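3. Building the tool and taking it into the kitchen

3.1 The gripper

We wanted a gripper that anyone with a spare weekend and access to a printer could put together, and the Nundilgate workshop turned out to be a great place to find out whether we had managed it. Jocelyn Marchand drew the first version there in June, on the bench next to the lathe, and the design we use now (we call it Gill) still has her linkage almost untouched. Two fingers close in parallel when the handle is squeezed. Every joint turns on a plain round pin, so a worn link can be swapped in a few minutes with one small hex key, and we did that more often than we like to admit.

The finger pads took the longest. Our first set was hard and smooth, and it dropped nearly everything that was thin. The softer blue pads came from the third mold, and the difference was a joy to feel in the hand! They bend a little around whatever they touch, so the person squeezing the handle doesn't need to aim so carefully.

3.2 Choosing the task

Clearing up after a snack is a lovely problem for a home-built tool. The pieces are light, they come in every shape, and most of them have no obvious place to hold. Fruit peel curls and slides. Tissue gives way under the pads, and film wrappers lie so flat against a tablecloth that the fingertips have to come in very low. We worked at an ordinary kitchen table with the cloth left on, as a bare board would have made the low approach much easier than it is in a home (Figure 4).

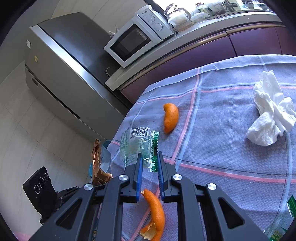

Figure 4. Gill above the table during the clearing task, with orange peel, a crumpled tissue and packaging on the cloth.

We wrote the task as 2 steps, pick and drop, and gave no order for the items. Ásdís Lykkegaard argued for a fixed order at first, on the grounds that it would make the recordings easier to compare. We tried it both ways in the workshop and found that people who were free to choose moved with more confidence and wandered less between grasps. The free version won, and she was the one who wrote the instruction sheet for it.

3.3 Recording and sorting

Our target for the first round was 150 full runs, each one starting with a laid-out table and ending when the person doing the clearing was satisfied. A run was kept even if an item slipped and had to be picked again. We think these second tries are some of the most useful material in the whole set - they show how a hand recovers, and that is hard to write down as a rule.

Runs were cut into single grasps with Trukport, the small sorting script we wrote for the workshop computer. It looks for the moment when the fingers start to close and the moment when they open again, and then asks a person to confirm both. The drop gave it far more trouble than the pick.

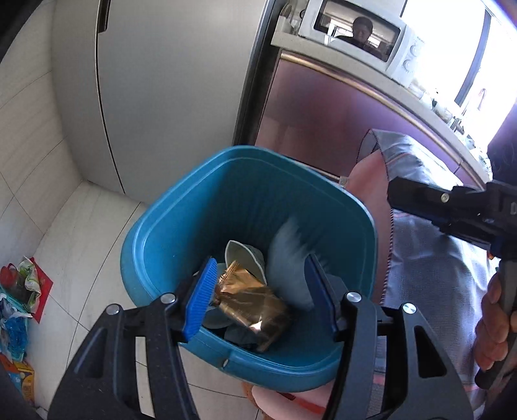 At the table the fingers open wide before each grasp and close on something, so the signal is clean. Over the bin people behave in their own ways. Some open the fingers all at once, some shake the tool, and some go partway in, change their minds and come back up. Trukport read many of those small motions as new grasps. We fixed this by adding a short waiting time after each opening, and the false grasps fell sharply.

The script and the printable parts were frozen on Mar 21, 2021, so that every later run would use the same tool. Only the pads have been replaced from then on, always from the same mold. The next section covers how the grasps were used for training on the Hadutwood arm, and where the thin wrappers still beat us.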